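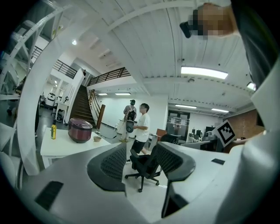 FF&E reserve (furniture, fixtures and equipment reserve; also replacement reserve, esp. in older loan papers) is a cash account held under a hotel mortgage to pay for replacing movable property. Common in securitized hotel loans. Also found in management contracts and franchise agreements, sometimes all three at once, which causes trouble.

How it is funded

Monthly deposits, set as a percentage of gross revenue. Usually last year's revenue, sometimes the prior month's. New hotels often start at 2 percent and step up later. Some lenders take a lump sum at closing as well, mostly where a renovation is already scheduled. Money sits with the servicer or in a controlled account; the owner asks for it back against invoices.

If the manager already keeps a reserve under its own contract, the lender may waive deposits. Proof needed every quarter. Full waiver is rare in weaker credits.

What counts

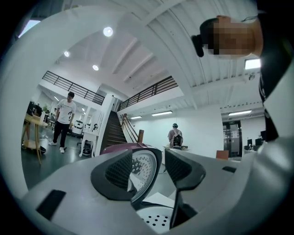 Eligible items are defined in the loan agreement and the definitions vary a lot. Beds, case goods, carpet, drapes, lobby seating, kitchen equipment: nearly always in. Roofs and elevators usually go to a seperate capital reserve. Small guest-use items are the gray area. A handheld garment steamer, like the maroon one with the perforated white faceplate, is often booked as operating supplies and paid from the hotel's operating budget, though a first-time purchase for every room may be let through as part of a renovation. Linen and glassware, same argument.

Disbursement

Request form, invoices, lien waivers above a set amount. Minimum draw is common. Inspection for bigger jobs. During an event of default the lender can hold the cash or apply it to the debt.

Example of a dispute

Skukside, a hotel owner with 11 properties, borrowed from Semple on a pooled loan. Replacment of 400 beds was paid for by the manager, Gadudix, out of its own account, then claimed from the lender reserve. Refused at first, wrong payee on the invoices. Settled after 6 months. Helmut Ruppert's account of the case argues for a single shared reserve; Ruairi Rankin takes the other side, on the grounds that managers overspend.

Effect on underwriting

Deposits are deducted to reach net cash flow, even where collection is waived. Lowers the debt service coverage ratio, so lowers proceeds.

See also: capital expenditure reserve; property improvement plan; cash management agreement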